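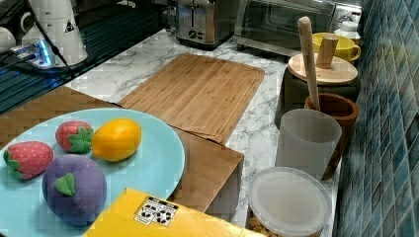 **gelton_lj:** My arm keeps faulting on the approach move and I'm losing my mind. It's the Brorkance arm with the Tostia controller, payload set to 2 kg. Same kitchen task every time, the plush fruit on the blue plate, with the toaster standing behind it all. Somewhere over the counter it trips a joint torque fault, code 111, and stops dead.

**azra_k:** Payload is wrong. The camera mount weighs something too, and I bet you never added it. I had 200 faults in my log before I figured that out!

**gelton_lj:** Mount is included, I checked twice in November. I bumped the torque limit up and it ran fine overnight.

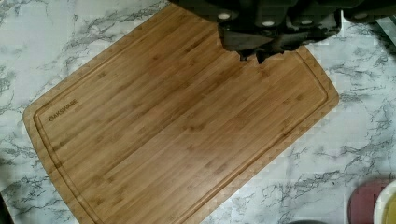 **shawky:** Is it safe to raise the torque limit just to clear a 111? Put it back to the factory value and find the cause first, that limit is what stops the arm when it hits your hand.

**azra_k:** Disagree a little - a small bump is fine for testing if you're outside the fence with the e-stop. Overnight with no one there, though? No way.

**gelton_lj:** OK ok, limit is back down. Faulted again at 2 a.m., same pose, wrist turned over and elbow way out. 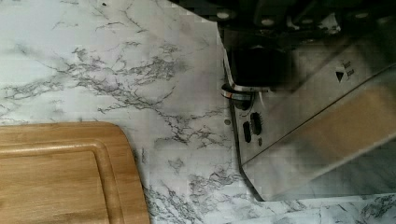

I pulled the log and the torque on joint four climbs slowly before it trips, so I don't think it's hitting anything. Brakes maybe? It has 3000 hours on it.

**shawky:** Slow climb sounds like cable drag to me. Unclip the harness at the elbow and run it slow.

**azra_k:** Still saying payload. Check the center of mass too.

**gelton_lj:** Trying the harness tonight, will post the log.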